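A visit to the Litemgate workshop

I went to the Litemgate open afternoon in July because I run the kitchen side of a small café and people keep telling me a robot will be clearing my tables soon. Entry was free. The building is behind the old Sydorenko print works, and the signs from the bus stop were not much use, so I missed the welcome talk.

Marta Melnychuk took our group round. She was clear that the place works on small jobs: picking up a cup, moving it, putting it down on a given spot. The table has bits of red and blue tape on it for marking places, and the cups are ordinary paper ones.

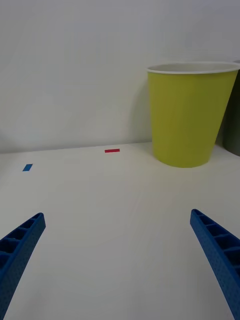
I asked why paper cups, when my café uses china. She said paper is harder in one way, as it crushes if you grip too firmly, and cheaper in every other way. They get through 1,160 in a box. She also said a cup that stands close to another one is a different job from a cup on its own, and I believed her, having watched new staff knock over a full shelf.

Next door was the talk by Taras Hutsuliak, who used to fit dishwashers for Titden. He gave the figures for one stacking job they tried last winter. Out of 100 goes, 33 needed a person to step in. A man at the back said his teenage son did worse than that. Taras said his own target for a real kitchen was 7, and he would not put a year on it.
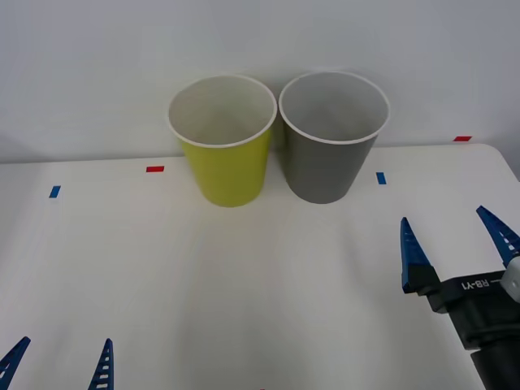

Tea was in the corridor and we served ourselves. I spoke to a woman from Zideo, a laundry firm, who had come about folding sheets. She was told to come back next year. For cups on a clear table I would say it is getting there. My tables have crumbs, spoons, phones and wet napkins on them, and I have not changed the rota.

The next open afternoon is in the autumn. Parking is on the street, and the side gate shuts at five.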